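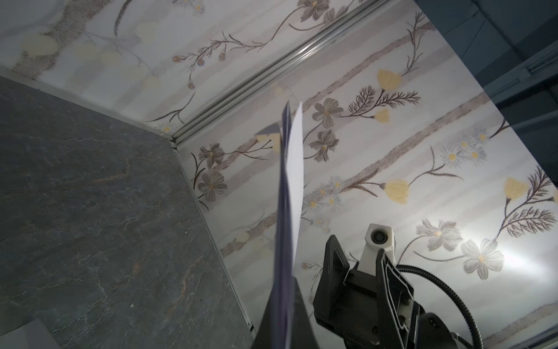
Photo: Gunnlaugur Arnardóttir, Wiltport, 30 January 2026

Floral wallpaper is wallpaper printed with flowers, stems, leaves or sprigs, and I'll admit straight off that I'm very fond of it. The flowers may sit on a plain ground or, as with the paper in my photo, over pale white and grey stripes, with daisies, yellow blossoms and feathery brown bits that look like fern.

Designs are usually sorted by how full they are. An open pattern has thin branches with plenty of ground showing, while a dense one packs the flowers close together (my aunt in Brellow called these "busy" and papered her whole hall in one!). The two can share a room quite happily if the colours agree. Greys and browns also go nicely beside slate or anything slate-textured, and a thin pale metal trim makes a tidy edge where the panel stops.

Hanging it takes patience. The pattern repeats down the roll, so each length has to be matched to its neighbour before you cut, and a big repeat wastes more paper. I bought 5 rolls for my back room in Wiltport and had 2 left over, which are still under the bed. Corners are the fiddly part – old walls are hardly ever straight, so most people cut the strip, turn a little round the corner and start again from a fresh plumb line.

See also: Lining paper; Borders and trims; Wallpaper paste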